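## 3. The Build at the Skerkwood Workshop

### 3.1 Setting and constraints

The hand-held gripper described in this paper was built in the shared workshop at Skerkwood, a members' space in which benches, printers and storage are booked by the hour. The work was done outside paid hours and without outside funding. Two constraints followed from this. All printed parts had to fit the bed of the workshop's smaller printer, and any member with basic training had to be able to replace a worn part in a single booking.

The design began from an earlier tool, referred to here as the Pirham version, which used flat pads and a narrow body. The Pirham version held boxes and cartons well but was poorly suited to books. A hardcover gripped by its lower end tended to turn between the pads as the operator's wrist moved, and the operator then had to set it down and begin again. The present version, named Sala, keeps the trigger and linkage of the earlier tool and changes the body and the pads.

### 3.2 Body and finger pads

The Sala body is wider than its predecessor, with a smooth outer surface and a gap between the fingers into which the lower end of an object can pass. The gap allows the pads to close on a book some way above its end – a change that did more to limit turning than any adjustment to spring force. The pads are black rubber and scoop-shaped, with a raised rim. Each complete tool took 71 hours of printing and assembly, including parts that were rejected and printed again. Ezekiel Calloway carried out the final assembly and wrote the fitting notes kept at the bench.

Three springs were tried in the linkage. The stiffest marked the cloth on older bindings and was set aside. The softest was pleasant to use for long periods but allowed heavier volumes to slide. The middle spring was used for all trials reported below.

### 3.3 Shelving task

The task was chosen to resemble ordinary tidying at home. The operator picked up a book with the gripper, carried it to a white cubby-style shelf, and placed it inside one compartment. Nineteen books were used, all from the workshop's lending shelf, and they differed in height, thickness and cover finish. Over the full period the operators recorded 1,625 attempts with the Sala gripper. An attempt ended when the book was released or when the operator chose to stop. Figure 1 shows a hardcover held upright at the shelf compartment.
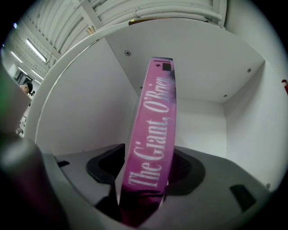 *Reading time for this section: 3 minutes*

**Figure 1.** Hardcover copy of *The Giant, O'Brien* held at its base between the two finger pads of the Sala gripper.

### 3.4 Observations during use

Operators reported that the approach to the compartment was the hardest part of the task. The side walls leave limited room for the gripper body, and a book held at a slant must be brought upright by the wrist before release. Operators who had used the Pirham version adapted quickly. Those new to both tools tended at first to squeeze the trigger harder than was needed, which tired the hand.

Pad wear was checked at each booking. Glossy covers caused little change in the rubber, while rough cloth covers dulled the gripping surface over time. The pads were replaced once, in October, and the old pair was kept for comparison. A second workshop, at Barnutitz, has since printed the body from the same files. Its members used a different rubber for the pads – their results are therefore treated separately in Section 5.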